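Notes from the Wedari call

I own 237 shares of Wedari, which is not enough for anyone to care what I think, but I try to listen to the quarterly calls live when work allows. The last one started at 7 in the morning my time. I dialed in late and missed the safe harbor statement, so no great loss.

The prepared remarks took up most of the hour. Sales were up 3 percent, nearly all of it from price. Volume was flat. The finance chief spent a long time on freight and packaging and then said the margin target for the year stays where it is. I had expected them to trim it after what Kravchuk reported in December, so I wrote that down and underlined it.

Then came the Nendora purchase. They closed it last spring and said at the time it would add to earnings within a year. On this call the phrase was "over the planning period." An analyst asked how long the planning period is and was told more detail would come at the investor day. I don't like that kind of answer. I also don't think it is a reason to sell.

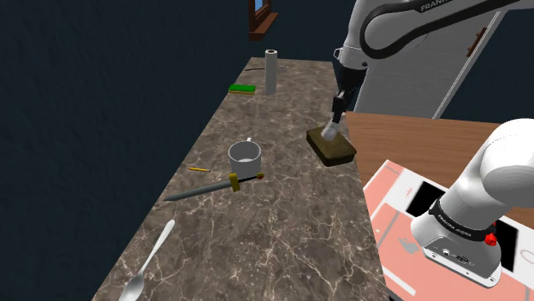
Hiu-tung Chow wrote in after my last post to say I am too easy on them about debt. Her point was that the Nendora loan comes due in 5 years, that the rate resets before then, and that management has never put a number on what the reset would cost. She would rather see the dividend held flat until they do.

I went back through the transcript with that in mind. Debt gets one paragraph. The dividend gets four. So she has a case, and I have moved the loan to the top of my list of things to read in the annual report.

The question period was short. They took three callers, and one of those used his turn to congratulate everybody. The replay is 72 minutes long if you want it, and the part on Nendora is near the end.

I am keeping my shares for now and not adding any. Varkis reports next Saturday, an odd day for it, and I will write that one up if I can get through the filing.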